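From: Lucero Cáceres
To: fluvley-panels list
Date: August 2, 2018
Subject: Re: [fluvley-panels] Label convention for multi-button enclosures

Nusrat Siddiqui wrote:

> We have drawings from two offices that number pushbutton stations
> in opposite directions. Plonia counts from the cable entry end,
> Clundamitz counts from the end farthest from the operator. Both
> call the first position S1. Is there a list position on which is
> correct? Also, do we still engrave the colour on the legend plate?
> The June revision of the template dropped the colour field and I
> could not find a note saying why.
>
> Nusrat

Nusrat,

The convention in the Fluvley template is the Plonia one: position 1 is at the cable entry, and numbers increase away from it. It is in section 4 of the drafting notes, under terminal allocation, where few people look for it. I will ask for it to be moved to the labelling section.

The reason for tying the number to the gland is that the enclosure can be mounted in any orientation and the number stays put. Numbering from the operator's side fails as soon as a station is turned over or relocated to the other side of a conveyor. We had this at the Sánchez site, where 31 drawings had to be reissued after the stations on one line were remounted with the entry at the top. The wiring was sound. The labels read in reverse order against the schematic, and the electricians were tracing each conductor by hand to be sure. 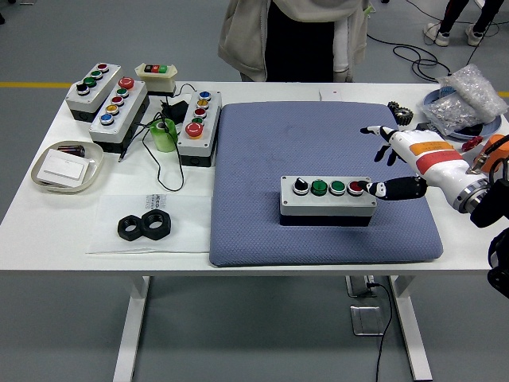 On the colour field, the June revision moved it from the legend plate to the device schedule. The plate now carries function text only, and the schedule carries the actuator type, the colour and the contact arrangement. The intent was to avoid reissuing plates when an actuator is swapped for one of another colour during commissioning. I agree with the change for single stations. I am less convinced for longer ones. On a box such as the one with a red mushroom head followed by green, red, yellow and blue buttons, "the red one" is ambiguous over the radio, and a fitter holding only the schedule needs both position and actuator type to settle it. My proposal is that the schedule list the position first, then the actuator type, then the colour, and that no procedure refer to a control by colour alone.

Selector knobs need a separate line. The template treats them as a pushbutton with a different head, so the schedule has no place to record the number of detents or whether the switch is maintained or spring return. At present people put this in the remarks column, in whatever wording suits them, and it does not survive export to the Clundamitz format. I suggest two extra columns, DETENTS and RETURN, left blank for pushbuttons.

For existing Clundamitz drawings, I would not renumber anything already installed. Add a note beside the station symbol giving the direction of count, and apply the Fluvley rule at the next full revision. Mixed numbering within one drawing set is acceptable if every sheet carries the note. Mixed numbering on one sheet is not.

Open items:

1. Whether pendant stations follow the same rule. The cable entry is normally at the top, so the count would run downward, which matches what most of us do anyway.
2. Whether blanked positions take a number. I say yes, otherwise a later addition shifts everything after it.

If there are no objections in 5 working days I will send the revised wording to the list as a draft.

Lucero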